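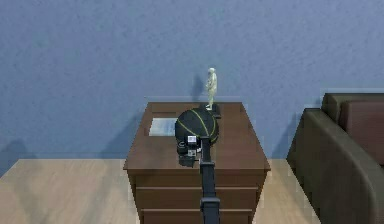 When does the new outpatient center in Inville open to patients?
The first appointments are on Monday morning, with the lab opening at 7 a.m. and the clinics an hour later.

Inville Outpatient Center Begins Seeing Patients
7 October 2018

The new Inville Outpatient Center will open its doors this week, bringing primary care, physical therapy, lab work and imaging under one roof for the first time in the town. The center replaces the old clinic on Mill Street, which closed at the end of the day on Friday.

Patients who already had appointments booked at Mill Street do not need to rebook. All appointments have been moved to the new building at the same day and time. Letters went out last month to every household on the clinic's patient list, and reminder calls now give the new address. Anyone who has not received a letter should call the front desk and check that the phone number and mailing address on file are current.

The building is on Dromex Road, on the north side of town, next to the former feed store. The main entrance faces the parking lot. A second entrance on the east side leads straight to physical therapy and is meant for patients who have trouble walking longer distances. Both entrances are level with the pavement and have automatic doors.

Primary care takes up most of the ground floor, with 16 exam rooms. The Mill Street clinic had 11, and two of those were often used for storage. Imaging is at the back of the same floor and offers X-ray and ultrasound. Mammography will be added in February, once the equipment has been installed and inspected. Until then, patients who need a mammogram will still be sent to the hospital.

The lab is open for walk-in blood draws from 7 a.m. to 3 p.m., Monday through Friday. An order from a doctor or nurse practitioner is required. Patients who have been told to fast should come before 10 a.m., when a second technician is on duty and the wait is usually shorter. Results will be sent to the ordering office and posted to the patient portal.

Physical therapy is run by Lenz Rehabilitation, which had been working out of rented space near the high school. The same therapists are making the move. Lenz will keep its own phone number and its own billing, so patients may get a separate statement for therapy visits. Evening sessions are available on Tuesdays and Thursdays until 7 p.m.

Urgent care is not part of the center. The primary care team will hold some same-day appointments for sore throats, ear infections, minor cuts and similar problems, and these are given out by phone starting at 7:30 each morning. For chest pain, trouble breathing, heavy bleeding or signs of a stroke, residents should call 911 as before.

New check-in and patient portal

The move also brings a change in software. The center is using a scheduling and records system called Flimow, and the old patient portal will be shut off. Test results, visit notes and immunization records have been carried over. Messages sent through the old portal have not, and patients who want to keep them should print or save them by the end of the month.

To set up a new account, patients need the activation code printed at the bottom of the letter. Codes can also be given out at the front desk with a photo ID. Parents can link the records of children under 12 to their own account. For teenagers the rules are different — the front desk has a form that both the parent and the teen must sign.

Online check-in is available up to two days before a visit. It is optional. Staff at the desk will check in anyone who prefers to do it in person, and paper forms are available in English, Spanish and Portuguese. Patients are asked to arrive 15 minutes early for their first visit in the new building so that insurance cards can be scanned again.

Parking and buses

Parking is free. Accessible spaces are in the two rows closest to the main entrance, with more outside the east door. Part of the lot along the north fence is still being paved and will be closed to cars until the work is finished.

The Route 2 bus will stop at the center on weekdays starting Monday. The stop is on Dromex Road, and a sidewalk runs from there to the main entrance. The bus does not run on Sundays, and on Saturdays it will keep to its old route for now. Patients who used the door-to-door van service to get to Mill Street can keep using it. Rides should be requested by noon on the day before the appointment.

Flu shots and open house

Flu shots will be given at the center on the next three Saturdays from 9 a.m. to 1 p.m. The center has ordered 800 doses for the Saturday clinics, including the high-dose vaccine for people 65 and older. No appointment is needed. Patients should bring an insurance card if they have one and wear a short-sleeved shirt. Children must be at least six months old and come with a parent or guardian. Regular patients can also ask for the shot during an office visit.

An open house is planned for the last Saturday of the month, from 2 to 4 p.m., after that day's flu clinic would normally have ended. Visitors can walk through the exam rooms and the therapy gym, have their blood pressure checked and get help setting up a portal account. Imaging will be closed that afternoon. Light refreshments will be served in the lobby.

Old clinic building

The Mill Street building will stay locked, apart from a drop box for prescription refill forms that will be emptied each weekday through the end of October. Refill requests can also be made by phone, through the portal or through the patient's pharmacy. Paper charts stored on Mill Street are being moved to a records office. Copies of older records can be requested at the new front desk — allow 10 business days, as the files have to be brought over.

The clinic's phone and fax numbers have not changed. The phones are answered from 7:30 a.m. to 5 p.m. on weekdays, and calls after hours go to the on-call nurse. Primary care hours are 8 a.m. to 5 p.m., Monday through Friday, with late appointments until 7 p.m. on Wednesdays.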